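How to Check Whether a Two-Arm Robot Can Handle Laundry

Updated Jul 22, 2024

Folding a flat towel is a poor test. Most current two-arm systems can do it if the towel starts flat. The harder part is getting a crumpled cloth into a known shape. The procedure below tests that step alone.

What you need
One plain cloth, no pattern
A made bed or other wide, soft surface
A timer

Step 1. Drop the cloth from shoulder height. Do not straighten it.

Step 2. Start the timer and let the robot take its first grip. Any grip counts.

Step 3. Wait for the second hand to take hold. Log whether it has an edge, a corner or the middle of the cloth. A middle grip usually leads to a regrasp.

Step 4. Stop the timer when two neighboring corners are held and the cloth hangs without a twist. Stop at 118 seconds in any case and mark the run as failed.

Step 5. Repeat for 30 runs. Fewer will not separate two systems of similar skill.

Reading the results
In April we logged 527 runs with the Lullivo controller and its default settings. Edge grips finished far more often than middle grips. Twisted cloth was the most common cause of a timeout. Our view is that unattended laundry is not ready, but supervised sorting of small flat items is.

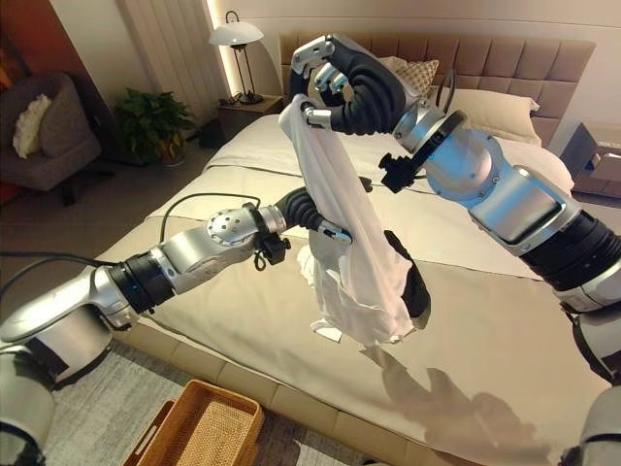 Quintero: We run the same test at Plillton with a shorter cutoff, and fitted sheets still fail nearly every time. I would add a separate score for elastic edges before calling anything ready.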